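Workshop notebook, January
Back room, shelving and the Metamen pieces

8:40. Started on the black pieces before coffee, which was a mistake, but I wanted the floor clear before the Ulville delivery. The plan from the last entry still holds: everything from Metamen batch 1205 comes out of whatever it's been living in, gets a look-over, gets a proper spot on the yellow shelves, and goes on the sheet. 33 pieces in that batch according to the packing slip. I'm going to believe the slip until I've got a reason not to.

Quick recap for whoever reads this next (hello, future me). These have been stored three different ways over the past months. First they were nested in one tall stack, and the bottom ones picked up rub marks along the rim. Then they were wrapped one by one in newsprint, which was lovely for the pieces and awful for anyone trying to find a particular one. Then came the bin period, where they got stood on end side by side with a bit of cardboard in there to keep them from knocking against the wall of the bin. I still like the bin for carrying! It's a good size for two hands, it wipes clean, and you can see from across the room whether there's anything in it. As a place to keep things for weeks, no. They lean, and if you pull one from the middle its neighbors slump into the gap.

So the shelf it is, flat and spaced out, a few at a time, with the bin going back and forth as the carrier. I put a flat carton on the floor under it at my own desk last fall and liked the extra bit of height so much that I do it everywhere now. My knees approve. The carpet back there is kinder than the concrete in the main shop, but you still notice it when you've been bending for an hour.

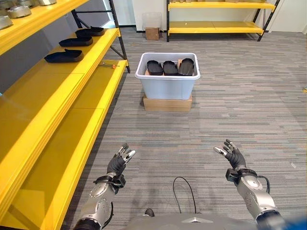 Why not leave the pieces in the bin and put the bin on the shelf?
It saves floor space, but the pieces end up leaning on each other for weeks and the edges suffer, and whoever wants one has to lift a full bin down to get at it.

Same question came up at the bench last month, so I'm writing it down once and pointing at this page from now on.

9:30. Spacing. I tried two ways of laying them out and I'm going with the looser one. Tight rows look efficient and fit a lot more on a board, but you need to get your fingers around a piece to lift it, and if it's touching its neighbor you end up sliding it first. Sliding is where the scuffs come from. A hand's width between pieces is plenty. I'm not going to measure it and please don't make me put tape marks down, we did tape marks in the old room and the residue is probably still there.

They go in one row per board, running front to back along the length of the unit. I thought about doubling up. Then I pictured reaching over the front row for the back one with a sleeve hanging down, and that was the end of that idea.

Which way up? I've gone back and forth. Rim up means dust collects in them, rim down means they sit on the rim, and the rim is what we care about. Rim up wins for now, with a wipe before use. If the dust gets bad I'll cut sheets of the thin brown paper and lay one over each row. There's half a roll of it left from the Pitkänen order, nice stuff, a bit stiff, holds a fold. Somebody (me) left it leaning in the damp corner by the sink so the outer few turns have gone wavy. The inside of the roll is fine.

Checking as I go. What I'm looking for, in the order I do it:

rim all the way around, slowly, with a thumb
the flat part, tilted under the light, for scratches
underside for anything stuck on, mostly bits of tape and old label
the number, if there is one

About that last item. A good few of the older pieces never got numbers, and the pencil ones rub off if you so much as look at them. I've been using the little silver paint pen on the underside, small, near one end. It takes a couple of minutes before you can put the piece down again, so do a handful at once and come back to the first when you've finished the last. I got impatient earlier and now have a silver thumbprint on my good trousers – that's what the apron is for, and the apron was on its hook the whole time.

10:50. Five pieces set aside so far. Two have a nick in the rim you can feel but hardly see, one has a long scratch, and the other two I just don't trust. There's a faint unevenness when you set them on a flat surface, a little tick when you press one corner. Could be the piece, could be my bench, which isn't as flat as I tell people it is. I'll try them on the granite after lunch and write down what happens. They stay off the yellow shelves in the meantime and live in the tray by the window with a red tag on each.

Little argument with myself about whether rejects should get a number too. I say yes. A piece without a number that's been set aside looks exactly like a piece without a number that nobody's gotten around to, and that's how we lost most of an afternoon over batch 1309. If you weren't here for 1309: good pieces and set-aside pieces went back into one carton together, all unmarked, and every single one had to be checked again from scratch. I don't want to do that twice in one lifetime.

11:15. Stopped to sort out the shelving itself for a bit. It's the Grinau unit, the one that came flat-packed with the tabs that drop into slots in the uprights. Easy to put up, and easy to put up slightly wrong, too. If one tab hasn't gone all the way down, the board looks level and then gives a quarter of an inch the first time you lean something heavy on that corner. So before loading a board: flat of the hand on each corner, push down hard, listen. If it clunks, it wasn't seated. If it's quiet you're good. I found one that clunked on the far side and gave it a few knocks with the rubber mallet.

I like the yellow very much, by the way. There was grumbling when it arrived (too loud, looks like a hardware store) but black pieces on a yellow board are the easiest thing in the building to see. You can tell from the doorway what's there and what's been taken. On the old gray shelving in the front room I've twice walked straight past something I was hunting for.

Heavy things. We've got an ongoing habit of putting metal parts up high on the grounds that they're not used much. I understand the logic and I don't love it, mostly when I'm the one working on the board below. My vote would be to bring the metal down to the bottom boards over time and let the light stuff go up. It's a morning's job for two people and I'm not starting it today. Putting it in the notebook so it stops being a thing I only mutter.

Hand tools on the shelves: fine by me while you're working, please take them with you when you go. I know it's handy to have a screwdriver where the screws are. But a round handle rolls, and a thing that rolls on the same board as the pieces will find a rim sooner or later. If we want one living back there permanently then let's hang it from the upright on a bit of cord and call it the shelf's own.
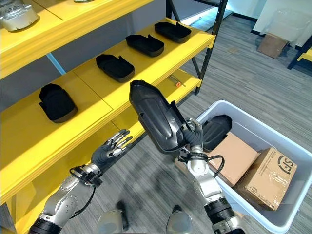
And if it's on a cord, nobody has to wonder whose it is or whether it belongs back on the main board. I've got some of the braided cord left from the curtain repair. I'll do it this week if there aren't any objections, and if there are, write them in the margin here.

1:20. After lunch. Took the two doubtful ones to the granite. One is perfectly fine, so that was my bench (noted, with some embarrassment). The other really does rock, corner to corner, enough to get the thin feeler under it. Tag stays on. The fine one goes back with the rest, and I've crossed its line on the set-aside sheet with a single stroke so you can still read what was there.

Next question is labels for the shelf itself. I had a go at it with index cards in the plastic holders and they look tidy, but the holders slide along the lip of the board whenever a sleeve catches them and then the label is pointing at the wrong row. Magnets would do it. The lip is metal, a fridge magnet holds, I tried it with the one shaped like a pear from the kitchen. So: order a pack of the flat magnetic strips, the kind you can write on with a marker and wipe off again. Batch on the left, range of numbers on the right. Leave the pear alone, it's holding up the bin day calendar.

A thing I noticed while wiping down the boards. The dust back there is all cardboard dust. You know that fine tan stuff that comes off when you open and close the same carton over and over? It's mostly that, and it gets into the carpet, and then every time someone walks through it goes up in the air and settles on whatever's lying open. I'd like to stop cutting cartons in that room altogether. Do it out by the loading door, bring in only the flat ones we're keeping. And vacuum along the foot of the shelving, where the broom just pushes it into the pile. The carpet hides dirt beautifully with those stripes, which I used to think was a point in its favor.

2:45. Delivery from Ulville turned up while I was halfway through a row, naturally. Signed for it, left it in the front, did not open it. One job at a time. (I opened one. It's the foam sheets, the denser kind, and they're a darker gray than last time, so check they're the same grade before anybody cuts into them.)

Could the foam be used under the pieces on the shelves? I thought about it for all of the walk back. It'd be soft on the underside and stop any sliding, but it also grabs, and you'd end up lifting the foam with the piece every time. Maybe a thin strip along the front only. Not today. I've cut one strip to try on the end board and I'll see if I get annoyed with it.

3:30. Where I've got to: not finished, which I sort of knew by noon. The checking is slower than the shelving by a long way. Putting pieces on a board takes no time at all, it's the thumb around the rim that eats the day, and I don't want to rush that part with this batch. The number sheet is clipped inside the door, blue pen for checked and on the shelf, red for set aside.

If you're carrying on from me: go on from the last blue line, keep the same spacing, press the corners before you load a new board, and put the cap back on the silver pen until it clicks. It dries out overnight otherwise and that was the last one in the drawer.

To get: magnetic strips, silver paint pens (two), vacuum bags, and a new thin feeler, the tip on ours is bent.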